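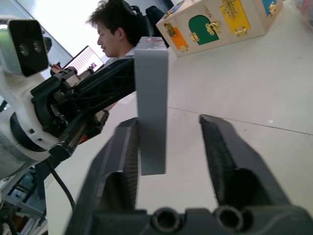
4.2 Enclosure assembly at the Polerlow bench

The second set of trials moved from the lab to Polerlow, a shared workshop where members bring their own electronics projects. The task was taken from an existing member build, a sensor node called Clatel, which consists of a small gray plastic enclosure, a green circuit board and a lid held by corner screws. Two arms work from one side of the table. One arm steadies the enclosure while the other handles the board and the driver.

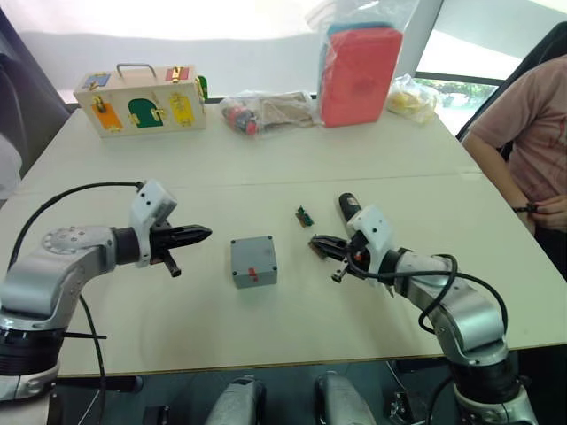 Grasp poses were taught by hand in April and were not changed afterward. Each trial was limited to 14 steps, and a run that went over the limit was stopped and logged as incomplete. The controller, Brekke, plans both arms together and checks the distance between the grippers at every step. Over the full set it logged 3558 contact events, almost 2000 of them light touches against the enclosure wall.

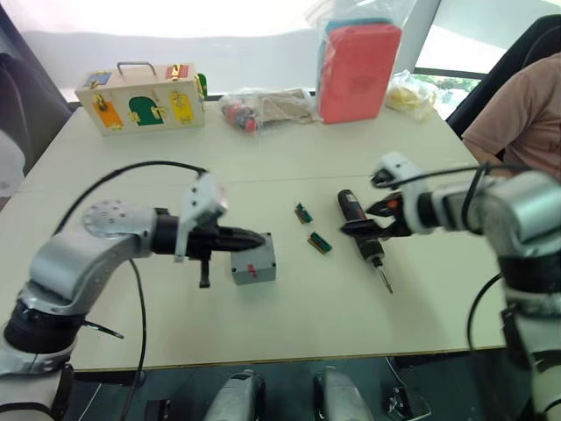

Tool changes took up more of each run than insertion did. The driver has to be held close to vertical, and a small tilt at the grip becomes a large error at the bit. We therefore added a check of the tool angle before each approach - a slow step, but one that needed no extra fixture on the table.

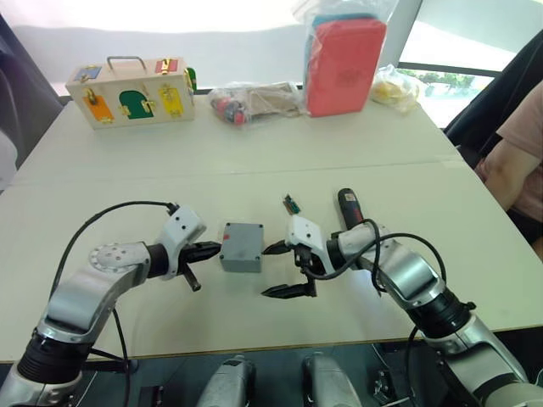

Figure 6. Two-arm work on the Clatel enclosure.

Clearance was the main limit on the placement of parts. The planner treats the enclosure as a fixed block and the table as flat, and it assigns no cost to objects outside the work area. In Figure 6 the upper finger of the left gripper is almost at the side of the enclosure, and the other gripper faces it from the right, so little free space remains for a board between them. We set the minimum gap between fingers and enclosure to 24 mm during transfers and removed it only for the final approach. Items stored at the back of the bench were left in place for all trials.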